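Balaskas Night Court

The Balaskas Night Court is a lower criminal court in the harbour city of Sirusberg, and one of the liveliest places anywhere to watch everyday justice at work. It sits from 6 p.m. until the last matter is heard, dealing with theft, break-ins, minor assaults and breaches of bail.

History

The court began as a trial in October, after the city lock-up had been overcrowded for months. Magistrate Bongani Kekana pushed hard for evening sittings, and his first list ran to 119 matters over 10 nights. It was a remarkable effort! By the end of its first year the court had finalised 1,524 cases, and the trial was made permanent.

Procedure

People arrested after midday are brought up the same evening, usually with a duty lawyer who has had half an hour to read the file. Bail is decided first. Guilty pleas can be dealt with on the spot, while anything defended goes across to the day court on Drukov Street.
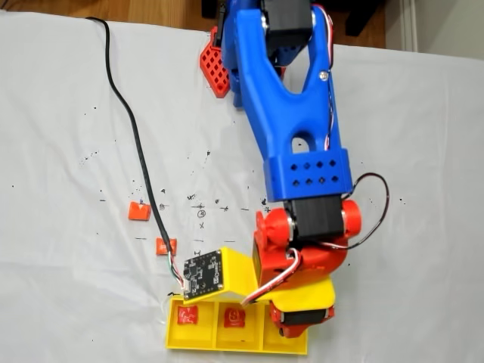
The Vorkimano robbery

The court's best-known matter is the Vorkimano jewellery robbery, in which seven accused appeared together in a dock built for three. Defence lawyer Mandla Zwane argued bail for each of them in turn, finishing at 2.40 a.m., and his wonderfully clear submissions are still handed out to law students in the city. Four were released with a curfew.

Public access

The gallery is open to everyone and fills early in winter. Notebooks are allowed, but phones must be switched off. The daily list is pinned up beside the Drukov Street entrance at 5 p.m.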